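# Demonstration gathering (robot learning)

**Demonstration gathering** is the part of robot learning where you collect examples of a job being done, so a learning system has something to copy. I keep this article for the Zudska wiki, and since I spend most of my week doing exactly this, I'm going to write it the way I'd explain it across the bench. The formal version is on the Dommont pages if you'd like that one instead.

## What counts as an example

An example (we say "episode") is one complete try at a task, from the start pose to the end pose. It holds the camera video, the joint angles, what the gripper was told to do and a short line of text saying what the task was. For weighing tasks we also keep the scale reading, typed in by hand at the end. I love that last number! With most tasks you argue over whether a try was good, but with weighing you've got a target and a result and you can just subtract.

## How the arm gets moved

There are two common ways. In hand guiding, a person holds the arm and pushes it through the motion. It's quick to learn, but your hands end up in the video. In remote driving, a person moves a controller and the arm follows. That takes longer to get good at — my first Friday of it was pretty rough — and the video is much cleaner. The Zeltach set, which is our oldest, mixes both kinds, and they're labeled so you can train on one or the other.

## The weighing station

Our weighing station is a kitchen scale on a black cloth, with the arm beside it. The dark background makes the white scale easy to find in the video, and the green digits are nice and bright. Every episode starts from a zero reading with the tray in place. 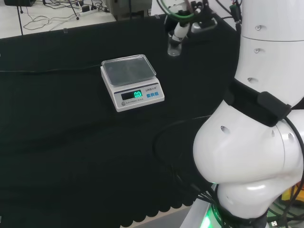 *The weighing station with the scale at 0.0 and the arm at right.*

Small changes between episodes matter a lot. If the scale sits in the same spot every time, the system can learn the spot and pay no attention to the scale, so we slide it a little and turn it a little before each run. The Đỗ protocol (named after the room where we first wrote it down) asks for 16 scale positions, with at least 7 episodes at each one. I usually do more at the far positions, where the arm has to stretch.

## Keeping and throwing out

The July batch had 656 episodes, and 334 of them passed review on the first look. That sounds awful, but a lot of the rest only needed a trimmed start or a fixed label and went back in later. Reviewers look for:

- a start reading that isn't zero
- missing or frozen video
- a wrong task line
- long pauses where the driver was thinking

Failed tries are kept in their own folder. A spill followed by a good recovery is worth having, and some of our training runs use those on purpose.

## See also

- Remote driving
- Episode review
- Zeltach set
- Scale positions (Đỗ protocol)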